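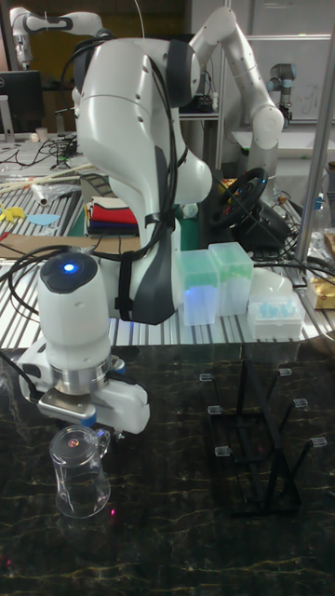

杯子

杯子是用来盛装液体、供人直接饮用的小型容器,通常一只手就能握住。它大概是人类使用次数最多的器具之一:早上漱口要用,喝水喝茶要用,宴席上敬酒要用,小孩子学会自己吃饭之前往往先学会捧杯子。从陶土捏出的粗杯到吹制的高脚玻璃杯,形状千变万化,基本结构却惊人地稳定:一个底,一圈壁,一个敞开的口。

汉语里“杯”字古时也写作“桮”“盃”。木字旁保留了早期用木头制杯的痕迹,皿字底则点明它属于器皿一类。现代汉语的“杯子”含义很宽,既包括带把的马克杯和不带把的玻璃杯,也包括一次性纸杯、塑料杯和带盖的保温杯。至于“盏”“盅”“樽”“爵”“觞”,各有各的来历,有的指形制,有的指用途,有的后来只活在诗词里。

目录
1 名称与分类
2 历史
3 材质
4 结构与形状
5 清洗与存放
6 一次性杯
7 计量
8 礼俗与语言
9 游戏与其他用途
10 收藏与展示
11 参见

名称与分类

杯子的分类没有统一标准,各行各业有自己的叫法。餐饮业多按所盛饮料来分,例如茶杯、咖啡杯、啤酒杯、香槟杯;陶瓷业多按器形来分,例如压手杯、铃铛杯、高足杯、斗笠杯;日用品商店则常按材质和容量上架。同一只杯子在三个地方可能有三个名字,而且都说得通。

按有无把手来分是最直观的办法。东亚传统茶杯大多没有把手,杯子的温度直接传到手上,烫手就说明茶还太热,喝的人自然会等一等。欧洲早期仿制的瓷茶杯同样没有把手,后来随着热饮习惯变化,带把的样式才逐渐占了上风。把手有圆环形、耳形、折角形,还有能伸进四根手指的大啤酒杯把手。

按杯脚来分,则有平底杯、圈足杯和高脚杯。圈足是杯底下那一圈矮矮的凸边,看着不起眼,作用可不小:它减小了与桌面的接触面,让不太平的杯底也能站稳,烧制时又方便处理底部的釉。许多瓷器爱好者拿到一只老杯子,第一件事就是翻过来看圈足,因为胎土、修足的刀法和款识往往都在那里。

名称里还有些容易混淆的地方。“碗”与“杯”的界线并不清楚,宋代的茶盏在今天的人看来更像小碗;“壶”一般有流有盖,杯则没有,可是旅行壶和保温杯又常常被混着叫。日常说话没人在意这些,编目录的人却会为此争论很久。

历史

杯子出现之前,人们用双手掬水,也用贝壳、葫芦、果壳、牛羊角来舀水喝。这些天然容器在很多地方一直沿用到近现代,葫芦瓢至今仍能在乡间见到。葫芦尤其讨人喜欢:轻、不漏,剖开晒干就能用,而且每一只的弧度都不同。

陶杯在新石器时代已经相当普遍。中国山东龙山文化的蛋壳黑陶高柄杯是其中的杰作,杯壁最薄处不足一毫米,器身漆黑发亮,柄部常有镂孔。它是怎样在几千年前的轮盘上拉出来、又怎样完好地出窑的,至今仍让研究者和陶艺家着迷。大汶口文化也有高柄杯出土,可以看出这种器形的前后联系。

青铜时代的酒器自成一个庞大的家族。爵有三足和长流,觚身细而口阔,觯腹圆而颈收,角和斝又各不相同。今天通行的许多名称是宋代金石学者依据文献定下来的,未必都与当时人的叫法一致。到了战国秦汉,漆耳杯大为流行。耳杯又叫羽觞,椭圆形,浅腹,两侧各有一片半月形的耳,喝的时候双手执耳。木胎髹漆,多为内红外黑,分量很轻,放在水面上能漂,后世所说的“曲水流觞”便与它有关。

地中海与西亚一带同样有精彩的传统。角形杯在希腊、波斯和中亚都很常见,末端常做成动物头的样子。古希腊的基里克斯杯浅而宽,两侧有横把,杯内底部往往绘有人物或动物,酒喝到快见底时图案才慢慢露出来,可以说是很早的“杯底惊喜”。罗马时期吹制玻璃技术推广开来,玻璃杯从贵重物品变成许多城镇居民都买得起的东西,这是杯子历史上的一件大事。

唐代的金银杯受到粟特等地器形的影响,八棱带把杯、高足杯都带着鲜明的异域气息。白瓷与青瓷杯也在这一时期走向成熟。宋代斗茶风气盛行,建窑黑釉盏因为能衬出白色的茶沫而备受推崇,兔毫、油滴等窑变纹样由此名声大振。明代成化年间的斗彩鸡缸杯小巧玲珑,画着公鸡、母鸡和小鸡,后世仿品极多。

近代以来,模具、转印贴花和隧道窑让陶瓷杯得以大量生产,压制玻璃又让玻璃杯便宜下来。二十世纪搪瓷杯在中国家喻户晓,白底蓝边或白底红字,磕掉一块瓷露出黑铁皮仍旧照用不误。不少家庭的柜子里至今还存着一只,上面印着单位名称或一朵大牡丹。

材质

陶与瓷

陶杯烧成温度较低,胎体多孔,手感温润,吸水率较高。瓷杯烧成温度高,胎体致密,叩之声音清脆。介于两者之间的炻器结实耐用,许多咖啡馆都喜欢用。紫砂是一种著名的陶土,内外多不施釉,泡茶人常说它“养得出来”,指的是长期使用之后表面生出柔和的光泽。

骨瓷在配方中加入骨灰,色泽偏乳白,透光性好,杯壁可以做得很薄而依然有不错的强度。把一只骨瓷杯举到灯前,能隐约看见另一侧手指的影子,第一次见到的人多半会忍不住多看几遍!

玻璃

普通日用玻璃杯多用钠钙玻璃,便宜、透明,但经不起骤冷骤热。硼硅玻璃膨胀系数小,适合冲泡热饮。传统水晶玻璃含有铅,折射率高,切割之后光彩夺目,如今不少厂家改用无铅配方。双层玻璃杯在两层壁之间留有空隙,既隔热又好看,热咖啡像悬浮在杯子中间一样。

金属

锡、银、铜、不锈钢都可以做杯。银杯导热很快,盛热饮时烫手;铜杯常用来装冰镇饮料,内壁一般要镀上别的金属。真空保温杯用双层不锈钢,中间抽成真空,再配上密封盖,保温时间以小时计。钛杯很轻,在露营爱好者中颇受欢迎,单层的还可以直接放在炉头上烧水。

竹木、角与漆

竹筒锯下一节就是一只杯子,竹节恰好作底,简单得令人佩服。木杯在北欧、喜马拉雅地区和日本都有悠久传统。北欧的木杯常取树瘤挖成,纹理盘曲,挂在腰带上随身携带。漆杯在木胎或布胎上反复髹涂,耐水、保温,入口的触感很柔和。

塑料

塑料杯种类繁多,常见的有聚丙烯、聚苯乙烯、聚对苯二甲酸乙二醇酯和共聚酯等。聚丙烯多呈半透明或不透明,耐热较好;聚苯乙烯透明度高,但较脆;聚对苯二甲酸乙二醇酯常用于冷饮杯,晶莹透亮,遇热水则容易变形。选购时可以看杯底的三角形回收标志,里面的数字代表材料种类。
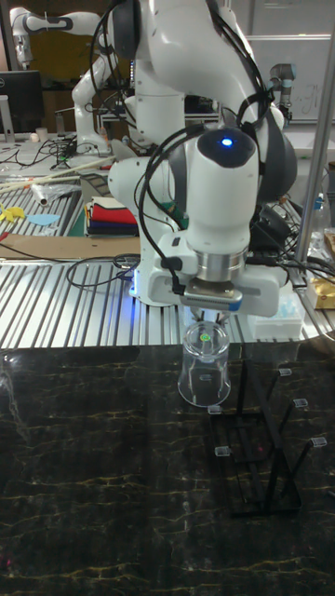

杯口朝下的透明塑料杯,杯底在上。

结构与形状

杯子的各个部位都有名称。最上面一圈叫口沿,往下依次是杯壁、杯腹和杯底,有的还有圈足、把手或杯柄。口沿对饮用体验影响最大:外撇的口沿贴合下唇,液体流得宽而快;内收的口沿能聚拢香气;厚而圆的口沿结实,不易磕碰,只是喝细腻的茶酒时稍嫌笨重。

葡萄酒杯的腹部圆鼓,口部收拢,是为了留住香气并给晃动酒液留出余地。香槟常用细长的笛形杯,气泡从杯底一路升上来,能看很久。也有人偏爱郁金香形,认为香气更足。白兰地杯矮脚大腹,手掌可以托住杯身。品茶用的闻香杯则又细又高,茶汤倒出之后,留在杯壁上的香气由热到冷不断变化,懂行的人会闻上好几回。

平底杯大多上大下小,这种微微的锥度有许多好处。脱模容易,可以套叠,重心也偏低。锥度太小,杯子叠在一起会卡住;锥度太大,又显得头重脚轻。一次性杯的杯壁上常有一圈小台阶,叫叠放肩,它让相邻两只杯子之间留出一道缝,空气可以进去,取用时就不会一拔带出一串。

杯底也有讲究。许多塑料杯和玻璃杯的底部向内凹,只有外圈着地,这样即使底部略有变形也不会摇晃。厚底玻璃杯的分量沉在下面,放在桌上稳稳当当,敲冰块时也经得住。瓷杯翻过来以后,圈足里常会积一小汪水,有些厂家便在圈足上开几个小缺口,洗碗机洗完水就流走了。一道小小的缺口能让人这么舒心,用过的人都懂。

Drerkska玻璃工坊的产品目录收有315种杯形,从拇指大小的利口酒杯到双手才能捧住的啤酒杯都有,其中19种专为左手使用者调整过刻度的朝向。目录按口沿的厚薄排序,翻阅起来别有趣味:前面的杯子薄得几乎看不见边,越往后越粗壮敦厚。

清洗与存放

洗杯子首先要对付的是口沿和杯底内角。口沿沾有唇印和油脂,内角则容易积茶垢。茶垢主要由茶多酚氧化后的产物与水中的矿物质结合而成,用小苏打或柠檬酸都能去掉,也可以用细海绵蘸一点盐轻擦。描金的瓷杯不宜用力擦拭,也不要放进微波炉。细高的杯子用长柄刷,刷头要能碰到底。

玻璃杯上的雾状白痕有两种来历。一种是水垢,用稀释的白醋浸泡就能恢复透亮;另一种是玻璃表面在反复高温清洗中受到侵蚀,无法复原。想要杯子光亮,可以用温水冲净,趁还有热气时拿不掉毛的布擦干。擦高脚杯时应当托住杯腹,一手握杯脚一手拧杯口是最容易折断杯柄的做法。

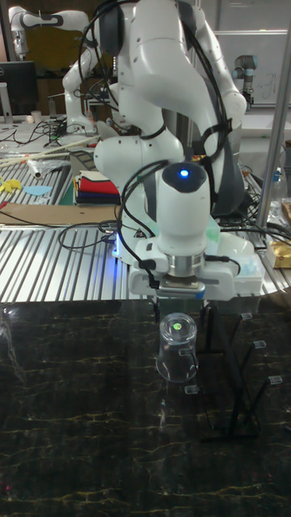 杯子存放时口朝上还是口朝下,是一个历久不衰的话题。口朝上的一派认为口沿最薄最脆,不该让它承重,闷住的潮气还会留下异味;口朝下的一派则看重防尘,拿起来翻个面就能用。薄壁水晶杯宜口朝上放,或者倒挂在杯架上;日常用的平底杯怎么放都行,前提是先晾干。透明塑料杯分量轻,倒扣是很常见的摆法,上面那只便是杯口朝下的,下方的深色大理石台面与透明的杯壁一暗一亮,对比鲜明。石质台面坚硬光滑,湿杯子倒扣在上面,口沿一圈容易把水和空气封在里面,垫一块吸水布或带沟槽的沥水垫会好得多。竹编的杯托和铁丝沥水篮也很好用,关键在于让空气从下面进得去。

套叠存放能省下大量空间,但玻璃杯叠在一起容易卡死。遇到这种情况,可以往里面那只杯子中倒冷水,同时把外面那只浸在温水里,利用热胀冷缩慢慢松开,切忌猛力拧转。陶瓷杯套叠时最好隔一层纸或毛毡,粗糙的圈足会在下面一只的釉面上留下灰色划痕。

一次性杯

一次性纸杯在二十世纪初开始推广,最初与公共卫生观念的传播密切相关。此前车站、学校等处常备一只公用杯,大家轮流使用,疾病容易借此传播。单人单次使用的纸杯便宜又方便,很快被接受。早期纸杯用石蜡防水,后来多改用聚乙烯淋膜,近年也有以聚乳酸等材料作内层的产品。

纸杯的制作过程很值得一看:印好的扇形纸片卷成筒,侧边热压黏合,杯底冲切成圆片嵌入,再把下缘翻折滚压,最后将上缘向外卷成一圈圆边。圆边既保护嘴唇,又像一道箍,使软软的纸筒一下子挺括起来。用剪刀把这圈边剪掉,再捏捏杯口,差别非常明显。

塑料一次性杯多用片材吸塑或注塑成型。吸塑杯壁薄而轻,成本低;注塑杯壁较厚,边缘规整,可以清洗后再用。许多城市对一次性塑料餐具有所限制,各地具体规定不同。活动主办方也越来越多地采用押金杯:入场时付一笔押金领杯,离场归还即退。Latville每年11月举办的热饮集市便采用这种做法,杯子由各摊位通用,在哪家喝完都可以就近归还,628只杯子循环供应整个集市。杯身图案年年更换,有人干脆不要押金,把杯子带回家排成一列。

计量

“一杯”既是日常说法,也是厨房里的计量单位,麻烦就在于各地的一杯并不一样大。美制一杯约为237毫升,公制一杯为250毫升,日本料理书中的一杯通常是200毫升,量米用的“合”则约为180毫升。照着外国食谱烤蛋糕之前,弄清楚作者说的是哪一种杯,能省去许多懊恼。

量杯分干料用与液体用两类。干料量杯的刻度就在杯口,装满以后用刀背刮平;液体量杯的刻度在杯壁上,杯口留有余量并带有流嘴,读数时视线要与液面平齐。面粉压得紧或松,一杯的重量可以相差不少,因此讲究的烘焙者更愿意用秤。

咖啡界另有一套“杯测”的做法,用统一规格的碗或杯冲泡同样分量的咖啡粉,再用勺子啜饮比较。啜的时候声音越响越好,液体成雾状铺满口腔,香味才充分。初次参加的人往往放不开,听见满屋子响亮的吸溜声之后便也跟着大胆起来。

礼俗与语言

敬酒碰杯在许多文化中都有,各地的规矩却五花八门。中国的酒席上,晚辈碰杯时会把自己的杯沿放得比长辈低一些,以示尊敬,双方都谦让起来,两只杯子便一路降到桌面。德国等地讲究碰杯时注视对方的眼睛。斟茶也有说法,“茶满欺客,酒满敬人”是流传很广的俗语,茶一般斟到七分。广东人喝茶时用手指轻叩桌面表示谢意,叩法也分长幼平辈。

婚礼中的交杯酒可追溯到古代的合卺。卺是把一只匏瓜剖成两半做成的瓢,新人各执一半饮酒,之后合在一起,寓意浓厚。后世以杯代卺,名称仍在沿用。有些民族的迎客酒要在门口喝,用牛角杯盛着,客人若伸手去接,往往就得整杯喝完。

体育比赛的奖杯是杯子的另一条支脉。早期优胜者得到的常是真正可以饮酒的银杯,后来杯体越做越大,加上双耳、盖子和底座,成了陈列品,“杯”字也由此成为赛事的代称。夺冠之后用奖杯喝一口香槟的传统,倒是把它带回了本来的用途。

汉语中与杯有关的词语极多。“杯弓蛇影”讲的是把杯中弓影当作蛇的故事,形容疑神疑鬼;“杯水车薪”说的是用一杯水去救一车着火的柴,无济于事;“杯盘狼藉”描写宴席之后的凌乱。诗词中的杯更是数不胜数,一只杯子可以装下离别、思乡、明月和边塞,读来总觉得杯中的酒还没有喝完。

游戏与其他用途

倒过来的杯子在游戏里大显身手。三杯一球的戏法是最古老的手彩之一,中国传统戏法“仙人摘豆”与之相近,用两只碗和几粒豆子,靠手法让豆子来去无踪。表演用的杯子多为不透明的金属杯,杯底内凹,可以藏住一粒小球,口沿有凸起的珠圈,便于手指感知位置。如果换成透明杯,就得另想办法,也确实有表演者专门以此为卖点。

竞技叠杯要求选手以最快的速度把一组杯子叠成金字塔形再收拢。专用杯底部开有小孔,收杯时空气能迅速排出,不会因气垫而卡顿。Cudden学校联赛的叠杯项目设有单人、双人和接力三种赛制,每位选手有15次正式试叠的机会,取最好成绩。观众席上噼里啪啦的声音像下急雨一样,现场气氛极为热烈。

杯子还是现成的科学教具。把一团纸巾塞在杯底,杯口朝下垂直压入水中,纸巾不会湿,因为杯中的空气占住了位置。装满水的杯子盖上一张硬纸片再倒转过来,松开手,纸片不掉,水也不流,是演示大气压的经典小实验。杯口蒙一层保鲜膜,撒上几粒盐,对着它哼歌,盐粒便会跳动。两只纸杯加一根绷紧的棉线可以做成土电话,几乎每一代孩子都玩得不亦乐乎。

用湿手指沿高脚杯口沿缓缓摩擦,杯子会发出悠长的乐音。盛水越多,音调越低。把一排盛有不同水量的杯子调好音,就能演奏旋律,十八世纪的欧洲还由此发展出专门的玻璃琴。敲击瓷碗瓷杯奏乐的“击瓯”在唐代文献中已有记载。

此外,透明杯也常拿来当小罩子:育苗时倒扣在幼苗上保湿保温,观察昆虫时暂时罩住,再从下面塞一张硬纸片,便能毫发无伤地送到屋外去。旧马克杯可以插笔、种多肉,缺了口的瓷杯则是窗台上很体面的小花盆,只要底部垫一层陶粒并控制浇水量。

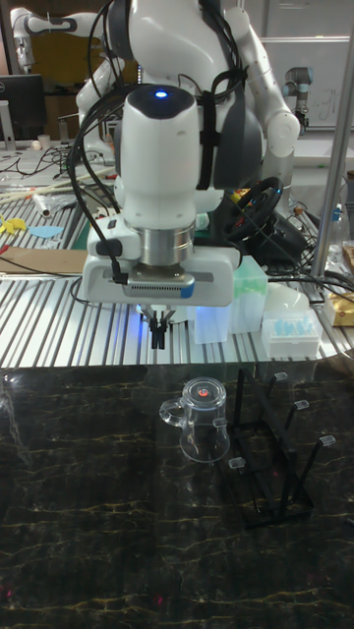

桌面上方的两根黑色短夹指,略微张开,根部周围有淡淡的蓝光。

收藏与展示

收藏杯子的门槛很低,乐趣却很足。有人专收旅行纪念杯,每到一座城市带回一只;有人只收同一家窑厂历年的产品,比较底款字体的变化;也有人钟情于旧搪瓷杯,喜欢上面磕碰的痕迹和已经改名的厂名。酒杯、茶盏这类古器需要专业的鉴定知识,入门者不妨先多看博物馆的实物,再去读图录。

Bianchini杯具陈列室把藏品按人的一天来排列,从清晨的漱口杯开始,经过早茶、午间的水杯、下午的咖啡杯,一直排到夜里床头那只带盖的水杯。观众沿着展线走一圈,就像过了一天。展柜高度做得很低,可以蹲下来看圈足和底款,有几只薄胎杯下方还装了小灯,釉下的暗花因此看得清清楚楚。

陈列杯子时要注意避免阳光直射,贴花和某些低温彩料会褪色。把手朝同一方向摆放,看着整齐,取用时也不易互相碰撞。地震多发地区常用专门的博物馆蜡固定杯底,少量几点即可,取下时轻轻旋转。若要长途运输,应把杯内先填上软纸,再整体包裹,把手处另外多缠一圈,箱中各件之间不留空当。

修补破损的杯子也是一门古老的手艺。锔瓷匠人在裂缝两侧钻出不穿透的小孔,用金属锔钉扣牢,钉脚排列整齐,修好的杯子还能盛水。金缮用大漆黏合碎片,接缝处敷以金粉,一道道金线顺着裂纹走,每一只都独一无二。现代黏合剂操作简便,但多数不适合接触食物,用它修好的杯子宜作摆设。

参见

碗
茶具
酒器
搪瓷
耳杯
玻璃琴
仙人摘豆
金缮

本条目最后修订于2026-09-29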